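Leave the Carpet Alone
August 20, 2023

The town of Flinmont wants to take the carpet out of its community building and put down polished concrete. The plan went up on the town website in June, and the argument for it takes up one paragraph: concrete looks modern, it lasts, and it never needs to be vacuumed. I think the plan is a mistake, and I think a lot of other towns are making the same one.

I laid floors for a living before my knees gave out. I have no stake in the job, and I like concrete fine in a garage.

Noise comes first

A hard floor makes a room loud. Anyone who has eaten in a restaurant with bare floors and a high ceiling knows this. You lean in, the other person leans in, and by the end of the meal your throat hurts. A community building has card games on one side of the room and toddlers on the other. Carpet keeps the scrape of chairs and the sound of shoes down to something people can talk over.

Kulap Thammasiri teaches an English class in the Bristden library, where they made this same change. She told me her older students stopped coming to the evening session. They could hear her voice but couldn't pick out the words. The library has since bought felt panels for the walls, and those cost money too.

What concrete costs

People compare the price of new carpet to the price of a bare slab, and the slab looks free. It isn't. Old glue has to be ground off. Cracks have to be filled. Then it is polished and sealed, and the seal wears off by the front door and has to be done again. The Flinmont plan lists none of that.

Carpet in squares is a different thing from the wall-to-wall roll most of us grew up with. If somebody spills grape juice on a roll, you live with the stain or replace the room. With squares you pull up the bad one and set a spare in its place. I once did 234 of them over a long weekend at the Bedoya senior center, and I left 3 unopened boxes in the closet for later. The last time I stopped in, two of the boxes were gone and I couldn't find the patches.

The pattern matters more than people expect. Solid colors show every crumb. A mix of grays in streaks hides dirt and hides the seams too, at least from standing height. It won't win a design award. It is meant to be walked on.
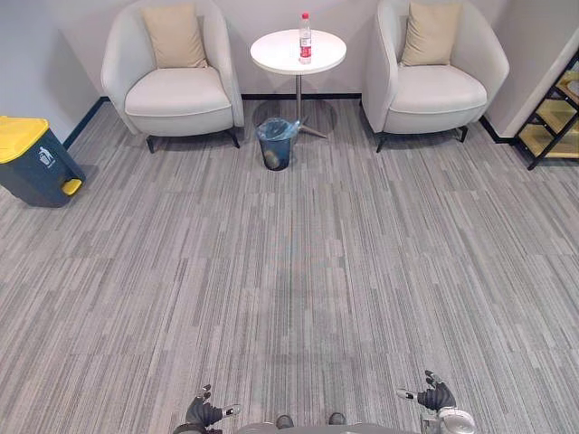

Gray striped carpet squares in a lounge area.

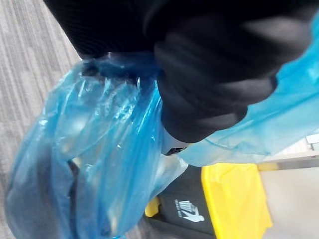
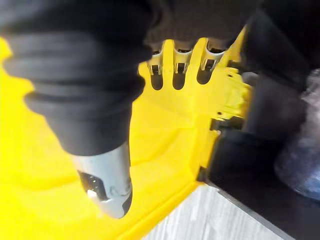
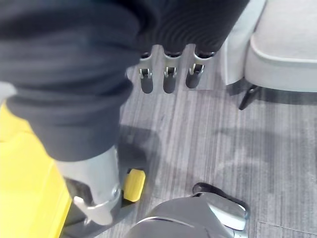 What I would do

Keep the carpet in the lounge and the meeting rooms. Put a hard floor in the entry, where the snow comes in, and in the kitchen. Order extra squares now while the color is still being made, and write down the dye lot. Gunnlaugur Hjaltadóttir, my old boss, used to write it on the closet wall in marker – I still think that's the best place for it.

The town is taking written comments on the plan. Mine is already in.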